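From: Trevor Rowbotham
To: Usness Neighbors list
Subject: Re: Swap table in October – what to do about the puzzles

Lejla Berisha wrote:

> Hi all, before we book the Kelmendi Street room again, can we please agree
> on something about jigsaw puzzles? Last time they took over half the tables
> and most of them went back to my garage afterward, where they still are. My
> husband has stopped asking. I'd like either a limit or a rule, and I'd like
> someone other than me to write it.
>
> Also, Mimoza wants to know if board games count as puzzles.
>
> Lejla

Lejla, I read this at breakfast and felt personally addressed, as at least four of the boxes in your garage came out of my hall closet. I'm sorry. I'm not taking them back.

I'll have a go at the rule. My feeling is that the trouble isn't the number of puzzles so much as the fact that no one trusts them. You pick up a nice harbor, 1,000 pieces, lid held on with a rubber band that gave up years ago, and you think: there are 998 in here and I'll find that out in February. So you put it down and take a paperback. Everybody takes a paperback. The harbor goes to Lejla's garage. 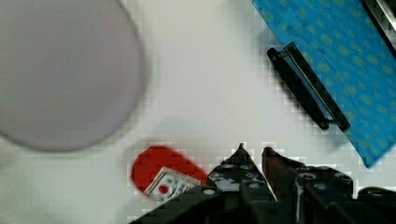

What I'd propose is that anyone bringing a puzzle writes on the box, in marker, when they last finished it and whether it was all there. If you haven't done it yourself, write "don't know." I would take home a "don't know" quite happily if it were honest about it. I would even take "2 missing, both sky." I've had worse relationships with complete puzzles.

Viorica Mladenović raised weighing them on a kitchen scale, which I tried one evening with the big Vavton lighthouse. It came to 148 grams less than the same maker's windmill, and I spent the rest of the night believing I'd lost half the sea. The lighthouse is just cut from thinner board. I put it together over the following weeks to be sure and it was fine, apart from being a very dull lighthouse. So no scales, please, unless you have a lot of evenings.

On bags: put the pieces in a bag inside the box, and close the bag. Freezer bags are good. Bread bags are not, and whoever gave me the Alpine village knows why. If the box is falling apart, cut the picture off the lid and put it in with the pieces. Vasilis keeps all of his that way, standing up on a shelf like records, and it takes a quarter of the room.

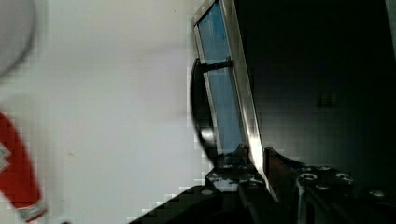 For the limit, I'd say two per household, and a puzzle that has been to two swaps without going home with anyone is retired. Retired can mean the recycling bin. I know how that sounds to some of you. I've looked into giving them to the library, and the library was very kind and has its own closet.

I'd also like kids' puzzles on a separate table, a low one, near the door. They move fast, they don't need the marker business, and the parents are usually trying to leave anyway. Last spring they were mixed in with the rest and I watched a small boy carry off a cathedral he will not enjoy until he's fifty.

As for the room, I can pick up the key if somebody else will return it. The heating comes on at four and makes its noise until about the time we pack up, so wear a sweater and speak clearly. I'd still rather have that room than the school gym, where everything echoes and the tables have to be carried up from the basement.

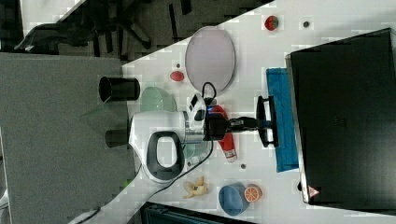 Do board games count as puzzles?
They count as games and get their own table, but the same marker rule applies: write down what's missing before you hand it over.

Mimoza, I hope that covers it. If this is about the Trokiveo set with the homemade dice, bring it. Somebody will want it, and I'd like to see the dice.

If people hate any of this, say so on the list and not to Lejla at the grocery store. Otherwise I'll type it up on one page and tape it to the door of the room at eye level, where it can be ignored in the usual way. I'd be glad of a hand from anyone who owns a working printer. Mine does everything in pink at the moment.

Two more things and then I'll stop. There's a puzzle going around with a covered bridge on the lid and a bowl of fruit inside. If you have the bowl of fruit lid, you have my bridge, and I'd like it back. And Lejla, if the garage door still sticks, I can come by with some oil. I'll leave the car at home so there's no misunderstanding about what I might carry away.

Trevor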